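Setting Up Your Reading Shelf in Perkska

Welcome to the second part of the guide! By now you should have an account and a working password, and if you don't, please go back and do that first, as the steps below won't make much sense without them. This section walks you through adding your books, sorting them into series, and writing your first review so that it shows up where other readers can find it. Pour yourself something nice and take your time.

Adding your first book

1. Open Perkska and choose Shelf from the menu on the left. A brand-new shelf will be blank apart from a small plus sign.

2. Click the plus sign and type the title. You can also type the author's last name, which often works better for books with short, common titles (try searching for anything called "Home" and you'll see what I mean).

3. Pick your edition from the list. Check the page count if you plan to track your progress, or the little bar will tell you that you're finished when you still have two chapters to go.

4. Click Place on Shelf.

Note: Accented letters in names can be typed with or without the marks. A search for Tang will bring up Tăng, and the name will still be shown properly on your shelf.

Putting a series in order

Series are where most new members get a bit tangled, so let's go slowly. Perkska sorts by the date each book came out, and that's fine for most trilogies. It's less fine when an author goes back and writes a prequel, as happened with the Takalthorpe books, where the fourth one published is set well before the others.

1. Open any book in the series and click the series name under the title.

2. Choose Reading Order, then My Order.

3. Drag the books up or down until they sit the way you want them, and click Save.
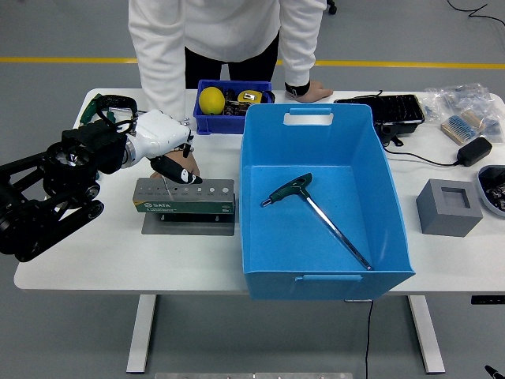 Your order is only for your own shelf. It won't change what anybody else sees, so feel free to move things about as often as you like. If you want the old order back, choose Published Order from the same menu.

Caution: Removing a book from a series also removes any notes you attached to its place in the order. Your review and your star rating are safe, but the notes can't be brought back.

Writing a review

1. Open the book and click Write a Review.

2. Type or paste your review into the box. The limit is 1528 characters, counting spaces, and a counter in the corner keeps track for you.

3. Select any sentence that gives away part of the plot and click Hide Spoiler. Please do this even for older books, as somebody out there is always reading them for the first time!

4. Choose a rating from one to five stars, then click Post.

Note: The first 79 characters are what people see before they click through, so it's worth putting your actual opinion there and saving the plot summary for later on. Vy Ninh, who looks after our member pages, has a lovely habit of opening with the one thing she'd tell a friend over the phone, and I've borrowed it ever since.

Caution: If you paste from a word processor, italics may disappear. Look your titles over before you post.

If you used Brorklow before coming to us, you can bring your old reviews along instead of typing them all again. Save your Brorklow list to your computer and continue to Section 4, Importing Reviews.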